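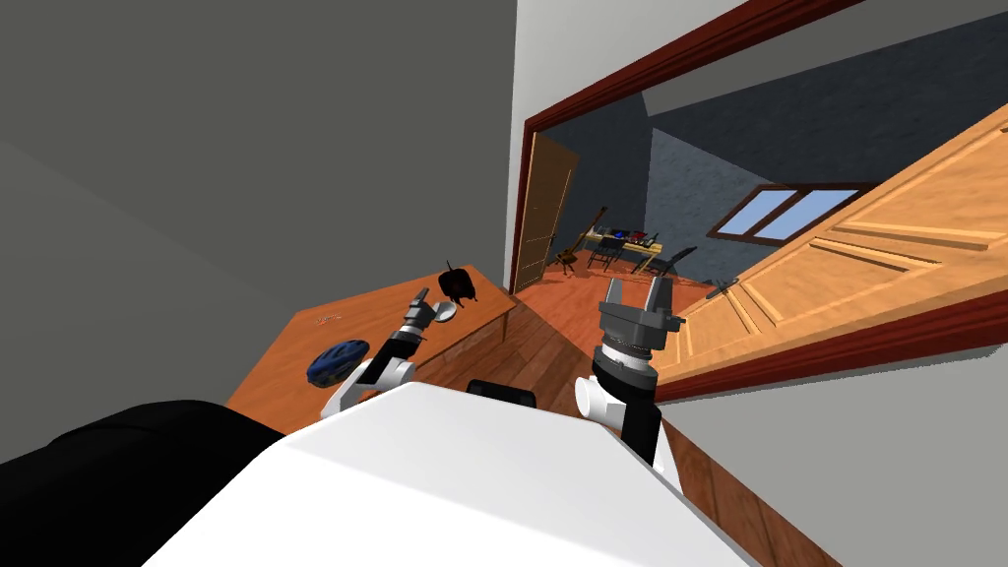
Notes from the back porch

8/8/19

Hi all,

Well, the beans won. I left for four days to visit my sister and came home to find they had climbed off the trellis, across the hose and halfway up the rain gauge (which read nothing, by the way, so I don't know what they've been drinking). If you live anywhere near Pullavdale and you'd like beans, please come and get beans. I'll leave a bag by the side gate and you don't even have to say hello.

Most of you wrote back after the last issue to ask about bread, so I'm giving in and doing a bread issue. I started baking again in March, mostly to use up a sack of rye flour that Mervyn Lockwood talked me into splitting with him. Mervyn bakes the way other people do crosswords, every morning with the radio on, and he never measures anything. I measure everything and my loaves still come out looking like hats.

What finally helped was going slower. I used to mix the dough after supper and bake it before bed, and I'd wonder why it tasted like paste. Now I mix it in the evening, put it in the fridge overnight with a plate on top, and forget about it until I've had my coffee. The crust is darker, the inside has some chew to it, and it keeps until at least the day after tomorrow – not that it usually gets the chance!

I also stopped trusting my oven dial. Muthu Raju lent me her little oven thermometer and mine was running 90 degrees cool. Ninety! All those years of pale pie crusts and I'd been blaming the butter. She wants the thermometer back, so I've ordered one of my own, and I'd tell anybody with an older stove to do the same before buying a single fancy pan.
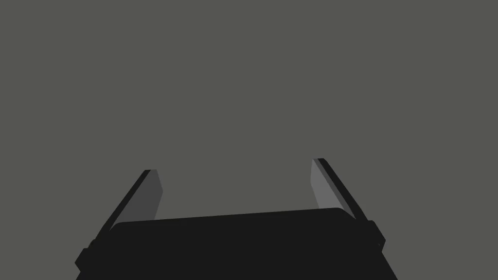
The rye loaf, more or less

Stir together 390 grams of flour, a third of it rye and the rest plain bread flour, with a good teaspoon of salt and a pinch of yeast. Add 300 grams of cool water and a spoonful of molasses, and mix until you can't see any dry bits. It'll be sticky and ugly. Cover it, leave it out for an hour, then into the fridge it goes.

In the morning, scrape it into a greased loaf pan, let it puff up until it's near the rim (my kitchen takes two hours, yours may be quicker) and bake at 425 until it sounds hollow when you knock on the bottom. Caraway seeds if you like them. My husband picks them out, so I put them in half.

Do let it cool before you cut it. I know. I've never managed it either, but Talha Jafri swears the slices come out cleaner and he did bring a very handsome loaf to the Dreston potluck.

Odds and ends

Nahuel Ledesma is still looking for canning jars, any size, lids or no lids. He's got plums coming in and he's starting to panic.

I read all your letters about the new bus stop and I'm saving them for next time, when I've calmed down.

If you try the rye, write and tell me how it went, especially if it came out like a hat. And take some beans!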